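Wimgate Bin Pick: teleoperated demonstrations on a two-arm tabletop cell

Summary

Wimgate Bin Pick is a set of demonstrations in which a person drives a pair of robot arms by remote control to take small objects out of a shallow bin and put them down on the table. It was recorded for training imitation policies and for comparing operators. This card covers release 2, which replaces the March release.

Contents

The release holds 152 episodes. Of these, 16 are marked as failed and kept in a separate folder, so that people who want clean demonstrations can skip them without filtering. An episode runs from the moment the operator takes control to the moment both arms are back at their rest poses. Pauses are left in.

Each episode folder contains:

joints.csv: joint positions and gripper opening for both arms
commands.csv: what the operator's handles sent, before smoothing
fixed.mp4: video from the fixed camera
notes.txt: operator, object, outcome, free text

Video and joint logs share one clock. Commands are logged on the operator's machine and were aligned afterward by Declan Quinlan's script, align_cmd.py, included under tools. If you need tight timing between command and motion, read the offset in notes.txt before trusting the default.

Setup

Both arms are bolted to the rail along the front of the table and keep the same base positions in every episode. The enclosure has walls on three sides with a jungle mural on a salmon-pink ground. We left the mural up for the whole release. Models trained only on this set may lean on it, so crop or augment the background if you plan to run anywhere else.

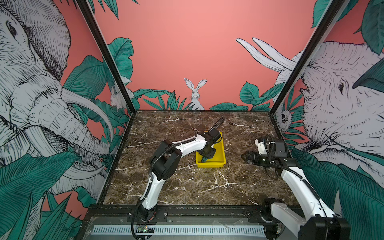
Left gripper at the yellow bin, closing on a small dark green object. Right gripper open and clear of the bin.

In the single-arm episodes the left arm does the picking and the right arm is held still by its own handle. The operator is asked to keep a hand on both handles the whole time, and small drift in the idle arm is real operator motion. Please don't treat it as sensor noise. In the handover episodes the left arm lifts the object and passes it across above the table.

Operators

Nuala Gilmartin, Sandro Testa and Ita Phelan recorded everything. Ita had no earlier teleoperation experience and her first 8 episodes are noticeably slower. They are tagged "warmup" in notes.txt. Sandro tends to approach from high up and drop straight down; Nuala comes in at a slant. Policies trained on the two of them mixed together sometimes hesitate over the bin, and splitting by operator helped in our tests.

Known problems

The cables on the wrists move with the arms and can pass between the fixed camera and the bin. There is no second view to fall back on.

The table is dark marble with white veins. Our segmentation baseline confused veins with object edges, mostly for thin objects.

Gripper opening in joints.csv is a raw motor value. The file tools/grip_scale.txt gives the conversion to millimeters for each arm. The two arms do not share a scale.

In release 1 the left and right columns in commands.csv were swapped for the handover episodes. This is fixed. If you wrote a workaround, take it out.

Suggested split

The split file lists 70 episodes for training the single-arm task. The handover list is separate and we have not fixed a test set for it yet. Failed episodes are in neither list.

Contact

Mohandas Poduval maintains the set. Report bad episodes by folder name and say which file looks wrong. Corrections go into the next release, and changed folders are listed in CHANGES.txt.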